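Using the Ornurik hand-held gripper around the house

The Ornurik is sold as a kit for people who want to record chores for home robots, but it also works as a plain holding tool. Oksanen rents it by the month, and the box includes the gripper body, a strap and 2 spare linings. I have had one since February, mostly for tidying shelves and cabinets.

Tall, narrow things are easiest. Bring the opening in low and keep the object upright. Close slowly and stop as soon as it holds. Cardboard dents before you feel it, so practice on an empty tube.

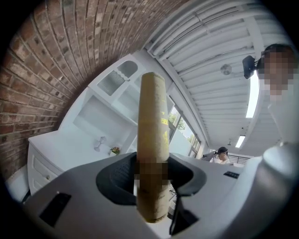
A tall tan cylinder held upright in the padded opening, near the white cabinets.

Move glassware and flowerpots to the back of the counter before you start. The body is wider than your hand and you will misjudge the turn at first. Wipe the lining with a barely damp cloth and let it dry open overnight. Skip the spray cleaners.

Replacement linings are part number 2613 and come from the Stestham warehouse. Mine took around 2 weeks. If the grip feels loose on one side, check that the lining is seated all the way down before ordering.

I would not use it for anything hot or for full jars. For shelf work it is worth a month's rental.

Eino Ojala
Updated October 20, 2026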